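3.2 Collecting demonstrations

We gathered 3,000 demonstrations of bagging with the two-handed Nullen platform. Each one starts with bottles and a plastic bag placed on the table by hand, in a new layout every time.
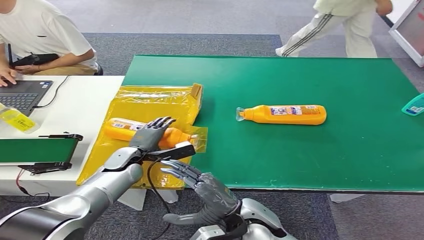

Operators worked in shifts and saved an episode only when every bottle ended up in the bag. Failed attempts were stored separately and are not used in training. Figure 6 shows how success changes with the size of the training set. With 1,000 demonstrations the policy still drops bottles at the mouth of the bag.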